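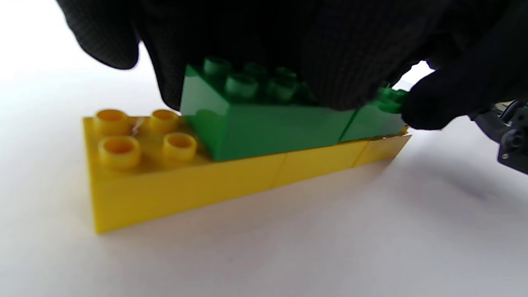 Big block morning was a hit, and we're doing it again

I went down to the Rundine Play Library on January 25, 2026 thinking I'd stay for a coffee and a quick look, and I ended up on the floor for most of the morning with yellow bricks up to my elbows. So that's my news!

The library has taken in a huge donation of toddler building blocks, the chunky kind with the hollow studs that little hands can get hold of. Loretta Mercado, who set the morning up, puts it at some 4000 pieces (she weighed a bag and did the math, so don't hold her to it). They came from the old Kusar daycare on Stovutus Road, which closed in December, and they've been sitting in bags in the back hall ever since.

The job was to get them sorted and checked before they go out on loan. Yellow in one tub, green in the next, and anything chewed or cracked in a box by the door. You also have to press a few together to see if they still hold, and that's where we all slowed down. You put a green one on a yellow one and then, well, you want another one. Hazel Tran had a tower going that reached the windowsill before Loretta spotted it and made her take it apart.

A tip from me if you're coming to the next one: start with the long bases. A green brick on one end of a yellow base, with a few studs left showing, gives a small child an easy spot to add the next piece. My grandson worked that out way before I did.

We filled 70 loan bags, and they're on the low shelves by the Nakajima puzzles now. Each one goes out for 2 weeks on a regular family card and you can renew once if there isn't a waiting list. Please count nothing, just bring back what you can find. Check under the couch though!

There's still a good heap left in the hall, mostly green, plus a bag of wheels that don't seem to fit anything. The second sorting morning starts at 10, same room, and the date will go up on the front door as soon as Loretta has the hall booked. Kids are welcome. Bring a cushion, that floor is hard.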